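片づけ・梱包の実地調査 参加者募集(懐疑的な方を歓迎します)

「捨てれば人生が変わる」という類の本を、私は十冊以上読みました。変わったのは本棚の残り幅くらいです。整理収納の助言の多くは、誰がどんな部屋で試したのかが書かれていません。照明器具は「割れ物なので丁寧に包みましょう」の一行で済まされ、アームが横に張り出したランプをどう持ち、土台をどこに置き、コードをどちらへ逃がすのかは、読者任せになっています。

住まいの道具研究室カービー(Kurby)では、この「読者任せ」の部分を調べる参加者を募集します。募集の担当はLi-hua Tsao、調査の設計はJericho Enriquezです。以下、長めの案内になりますが、応募の前に最後まで目を通してください。読まずに応募された方とは、たいてい初日に話が食い違います。

何をするのか

参加者の方には、家庭や小さな事務所にある扱いにくい物を、机の上で立てる、寝かせる、まとめる、包む、箱に入れる、という作業をしていただきます。対象は卓上ランプ、延長コード、折りたたみ椅子、ワゴン、テーブルクロス、ふた付きの鍋、額縁などです。新品の見本は使いません。どれも誰かの家や職場で使われてきた物で、へこみや傷があるものも混じっています。

調べたいのは、早さではありません。どこで手が止まったか、どの手順を飛ばしたくなったか、世に出回っている手引きのどの行が役に立たなかったか。これを作業のあとに紙に書いてもらいます。褒め言葉は集計に使えないので、無理に書かなくて結構です。

なぜランプから始めるのか

初回の題材は卓上ランプです。理由は単純で、前回の調査で参加者の不満がいちばん集中したからです。4月に実施した回では、市販の手引きを読んでから作業する組と、何も読まずに作業する組に分けました。結果に目立った差は出ませんでした。手引きを書いた側としては面白くない話でしょうが、私たちも手引きを一冊出しているので、面白くないのはお互い様です。

ランプが面倒なのは、重いところと割れやすいところが離れているからです。笠がガラスで土台が金属なら、持ち上げるときに両方へ気を配ることになります。そのうえコードがあります。コードを先に束ねるべきか、土台を落ち着かせてから束ねるべきか、本によって言うことが逆です。どちらの著者も根拠を示していません。

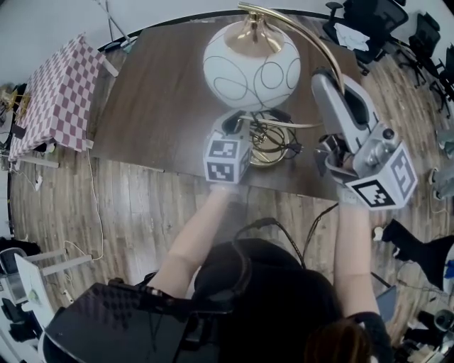 作業机とランプ。土台が傾き、まわりに黒いコードが絡んだ状態。

コードの絡みについては、参加者から「最初からほどいておいてほしい」という要望を何度もいただきました。お断りしています。収納の本に出てくるコードはいつもきれいな楕円に巻かれていますが、あれは巻き終わったあとの姿であって、読者が知りたいのはその前のはずです。ほどく作業に時間がかかっても、減点や減額はありません。

作業の部屋について

板張りの床の、ごく普通の部屋です。濃い茶色の木のテーブルのほかに、ピンクと白のチェックのクロスを掛けたテーブルがあります。黒い事務椅子、白い折りたたみ椅子、布張りの椅子、黒いワゴンもあり、撮影用に整えたモデルルームのような見栄えは期待しないでください。床に電源コードが通っている箇所もありますので、足元の確認は各自でお願いします。裾の長い服と、脱げやすい履物はお控えください。

参加者の一人Shu-fen Siuさんは、前回の感想に「片づけの調査なのに部屋が片づいていない」と書かれました。もっともな指摘です。ただ、物が一つもない部屋で片づけの手順を試しても、家に帰ってから使えるかどうかは分かりません。椅子をよける、置き場所を探す、通り道を空ける、といった手間も調べる対象に入れています。

こんな方に来ていただきたい

・整理収納の本や動画を見て、納得できなかったことがある方
・引っ越しで照明や食器を割った経験のある方(恥じる必要はありません。むしろ詳しく聞かせてください)
・机に向かう作業を、休憩をはさみながら続けられる方
・感じたことを日本語で具体的に書ける方。文章の上手下手は問いません
・満18歳以上の方

資格や実務経験は不要です。整理収納に関する民間の資格をお持ちの方も応募できますが、優遇はしません。過去の調査では、資格のある方ほど手引きと同じ順番で作業を進める傾向があり、迷った箇所の記録が少なくなりました。資格が無意味だとは言いませんが、この調査ではあまり助けになりません。

ご遠慮いただきたい方

・自社の収納用品や講座の宣伝を目的とする方
・「ときめき」や「運気」で作業の結果を説明したい方
・前回と同じ感想を提出する予定の方

最後の項目は冗談のつもりで書いたわけではありません。実際に二回続けて一字一句同じ用紙が届いたことがあり、どちらの回の集計からも外しました。

作業の流れ

受付後、同意書の内容を確認し、題材の説明を受けていただきます。説明では正しいやり方をお教えしません。こちらもまだ知らないからです。その後、作業を2回行います。一回目は自分の思うとおりに、二回目は渡された手引きの手順どおりに進めてください。手引きの指示がおかしいと思っても、二回目はそのまま従い、おかしいと思った行に線を引いてください。線の引かれた場所が、私たちのいちばん欲しい資料です。

二回の作業の間に休憩を入れます。飲み物は各自でご用意ください。作業机の上に飲食物を置くことはできません。

終了後に感想用紙を記入し、Teodoro Contrerasが十分ほど聞き取りを行います。彼は参加者の答えに反論することがありますが、喧嘩を売っているわけではなく、答えがどの程度確かかを確かめています。言い返していただいて構いません。

謝礼など

謝礼:1回の参加につき2000円と70ポイント(ポイントは当研究室の売店でのみ使えます)
交通費:上限537円まで実費
定員:各回2名
支払い:当日、現金でお渡しします

交通費の上限が半端なのは、最寄りの駅二つから来られる方の運賃をもとに決めたためです。遠方の方には明らかに足りません。足りないと分かったうえで応募してください。謝礼の額についても、専門の調査会社に比べれば高くないことは承知しています。「貴重な体験ができます」といった文句で差額を埋めるつもりはないので、金額を見て割に合わないと思われたら、見送るのが賢明です。

物を壊した場合

故意でない限り、弁償は求めません。壊れた時点で作業を止め、破片に触らずに係を呼んでください。壊れた経緯は記録に残し、報告書にも匿名で載せます。成功例だけを集めた報告書なら書店にいくらでもあります。

記録と個人情報の扱い

作業の様子は記録し、手順の分析に使います。報告書に氏名は載りません。感想用紙の文章は、個人が分かる部分を除いて引用することがあります。引用を望まない方は、用紙の右上の欄に印をつけてください。同意は後日でも取り消せますが、報告書の公開後は該当部分を刷り直すことができません。

よくいただく問い合わせについて

「片づけが上手になりますか」というお尋ねが多いのですが、保証できません。前回の参加者に後日たずねたところ、家が片づいたと答えた方も、変わらないと答えた方もいました。片づいたと答えた方についても、調査のおかげなのか、もともとその時期に片づける気があったのかは区別できません。

「自宅のランプを持ち込んでもよいか」というお尋ねもあります。今回はご遠慮ください。題材をそろえないと比べようがなくなります。次回以降に持ち込みの回を設けるかどうかは、Chia-jung Ngが検討中です。

「友人と一緒に参加したい」という場合は、同じ回にならないよう別々に割り振ります。隣に知り合いがいると、手を止める前に相談してしまい、どこで迷ったのかが記録に残りません。

応募方法

次の四点を書いて、当研究室の応募用紙でお送りください。

一、お名前と連絡先
二、参加できる時間帯
三、これまでに読んだ、または見た片づけの助言で、いちばん疑わしいと思ったもの
四、そう思った理由

選考では三と四を重視します。字数の決まりはありませんが、「なんとなく」だけでは選べません。著者や出演者の人柄への批判は不要ですので、助言の中身について書いてください。

締め切りは9月2日です。結果は採否にかかわらず全員にお知らせします。お問い合わせは募集担当のTsaoまで、件名に「ランプの回」と入れてお送りください。返信には数日かかることがあります。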